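Small Ovens, Small Suppers: Sausages on the Ridged Tray

The toaster oven pages of this newsletter get more mail than anything else we run, and most of the mail in April was on one subject: sausages. Readers want to know whether a countertop oven can do them properly, how long they take, and what to do with the tray afterward. This item covers all three. It was put together in the test kitchen at Clonau, where a small white oven lives on a pale table.

The short answer is yes. A small oven handles one or two sausages better than a full-size range does, and it uses less power to do it. The long answer depends on the tray, the rack position and how patient you are.

Before you start

Put the oven on a flat, clear surface with open space behind it and on both sides. The outside of a toaster oven gets hot enough to mark plastic, and it can scorch paper. Keep bread bags, dish towels and mail well away. Plug the oven directly into a wall outlet. Most manufacturers warn against running a heating appliance from a power strip or an extension cord, and the manual for your model will say so if that applies.

Check that the crumb tray is in place and clean. Old crumbs smoke before they burn, and the smell gets into whatever you cook next.

Set the rack in the middle position if your oven gives you a choice. Too high and the skin splits before the inside is done. Too low and the bottom browns while the top stays pale.

Tray or bare rack

We get asked this a lot. A sausage laid straight on the wire rack browns evenly, but fat drips down to the floor of the oven and onto the lower elements. If you go this way, there has to be a drip pan underneath. A tray catches the fat and is easier to lift out in one move.

The tray we like best is a shallow metal one with raised ridges. The ridges hold the sausage up a little so it does not sit in its own grease, and they also keep it from rolling - at least if you lay it across the ridges or at a slant. A sausage set parallel to the ridges tends to settle into a groove and stay greasy along one side.

Lining the tray with foil saves some scrubbing, but it flattens out the benefit of the ridges. We leave it off. 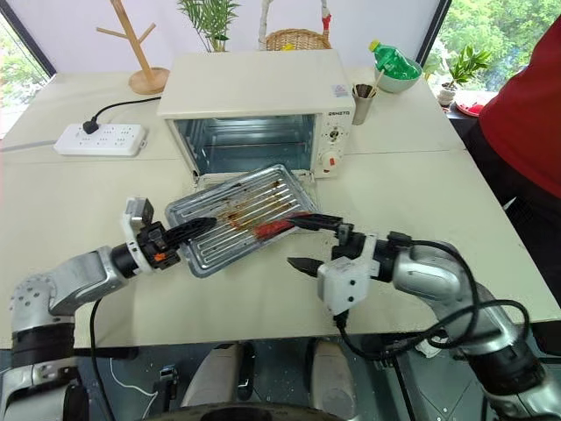

Cooking, step by step

1. Heat the oven with the door closed. Give it 8 minutes at 375 degrees. Small ovens claim to be ready sooner, but the walls need time to warm up along with the air.

2. Pat the sausage with a paper towel. Do not prick it. Pricking lets the juice run out, and you end up with a dry sausage and a dirtier tray.

3. Lay it on the tray at an angle to the ridges. If you are cooking more than one, leave a finger's width between them.

4. Slide the tray in and close the door all the way. Set the timer for longer than you think you need. On many dial models the timer also controls the power, so when it runs out the heat goes off.

5. Turn the sausage once, halfway through. Pull the rack or tray out partway with an oven mitt and use tongs. Keep the tray level and do not draw it so far out that it tips.

6. Check the temperature in the thickest part. Fresh pork or beef sausage should read 160 degrees, and chicken or turkey sausage should read 165. Precooked sausages only need to be heated through, and these are usually done well before the fresh kind.

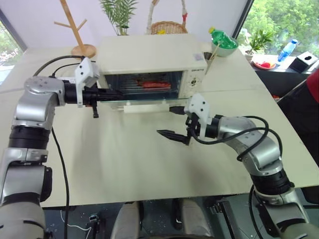
A note on the door

A few readers cook with the door open a crack because they were taught to broil that way in a full-size oven. Some toaster ovens allow it and some do not, so look in the manual. For regular baking, keep it shut. The space inside is small, and the temperature drops quickly each time the door comes down. Look through the glass when you can.

The same goes for checking too often. One look at the halfway point is plenty.

When the sausage comes out, move it to a plate and let it rest for 3 minutes before you cut it. The tray can go on top of the range or on a trivet. Do not set it on a plastic cutting board.

Cleaning the tray

Brown and reddish streaks between the ridges are normal after a few rounds. They come off more easily if you deal with them the same evening.

Let the tray cool, then wipe out the loose grease with a paper towel and throw the towel in the trash. Do not pour fat down the sink. Fill the tray with hot water and a squirt of dish soap and leave it for half an hour. Go along the grooves with a stiff nylon brush, working in the direction of the ridges.

For residue that has cooked on, make a paste of baking soda and water, spread it over the stains and leave it overnight. Rinse and brush again. Check first that your tray can take it - baking soda will dull bare aluminum. Steel wool will scratch a coated tray and is best avoided altogether.

The wire rack can soak in the sink alongside the tray. Wipe the glass door with a damp cloth once the oven is unplugged and cold, and get the door handle while you are there.

From the mailbag

A reader in Huleck asks whether frozen sausages can go straight in. Precooked ones can, with extra time. Thaw fresh ones in the refrigerator first, or the outside will be overdone by the time the middle is safe.

Another reader wants to know if the oven can stay out on the counter all the time. Ours does. Just leave the top clear when it is running, even if the flat top looks like a good place to warm plates.

Next issue: open-faced sandwiches, and 4 ways to use up the end of a loaf.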